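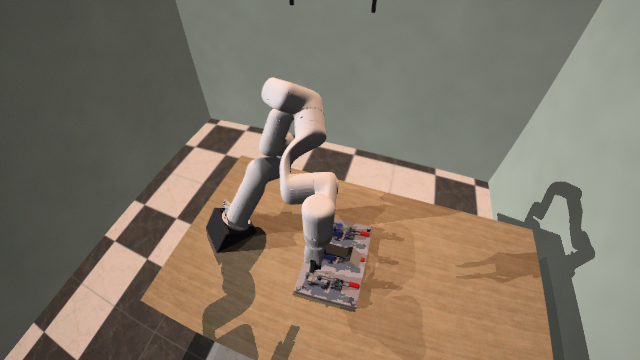
A wooden table with a white robot arm over a gray fixture board (computer rendering)

Join the Metstead Bread Diary – call for home bakers

Do you bake bread at home? Then we'd love to have you! The Metstead Bread Diary is a year-long record of what people in and near Hirkunbridge bake in their own kitchens, and we are looking for 100 new households to take part in the second round.

The first round was a joy to put together. Bakers sent us 3154 diary entries, and we read every one of them. There were dense rye loaves, braided holiday breads, flatbreads cooked in a dry skillet, and a long string of failed baguettes from one very patient household (they got there in the end, and the entry for that day is mostly exclamation marks). We learned how people adjust a recipe when the kitchen is cold, what they do with old starter, and how often a loaf gets cut before it has cooled.

What you would do

You bake as you normally would, and you write it down. Each time you make bread, fill in one page of the diary: the flour you used, how long the dough rested, how you baked it, and how it came out. A page takes a few minutes. There is room at the bottom for anything else you want to tell us, and people do use it – family stories, complaints about ovens, notes on what the kids would and wouldn't eat.

We ask for at least two pages a month. If you skip a month, just pick it up again. You can use the paper diary or the online form, and you can switch between them.

Twice during the year we'll invite you to a tasting evening at the Prirkero hall. Bring a loaf, or come empty-handed and eat everybody else's. The winter evening is in December and has a table just for sweet breads.

Who can take part

Anyone 18 or older who bakes bread at home at least now and then. You don't need to be good at it! Beginners are very welcome, and so are people who use a bread machine, bake gluten-free, or only ever make the one loaf their grandmother made. We would especially like to hear from renters with small kitchens, who were hard to find last time.

Professional bakers can join too, as long as the bread they record is made at home.

What you get

A printed diary, a starter packet of rye flour from the Priedītis mill, free entry to both tastings, and a copy of the finished book. The last one ran to 448 pages, with 117 recipes from the people who took part. We can't pay for your time, but we will cover bus fare to the tastings.

How to apply

Pick up a form at the Metstead library desk or at the Prirkero hall. Tell us what you bake, how often, and whether you'd like paper or online. Forms are due back by June 28, 2021, and you'll hear from us either way.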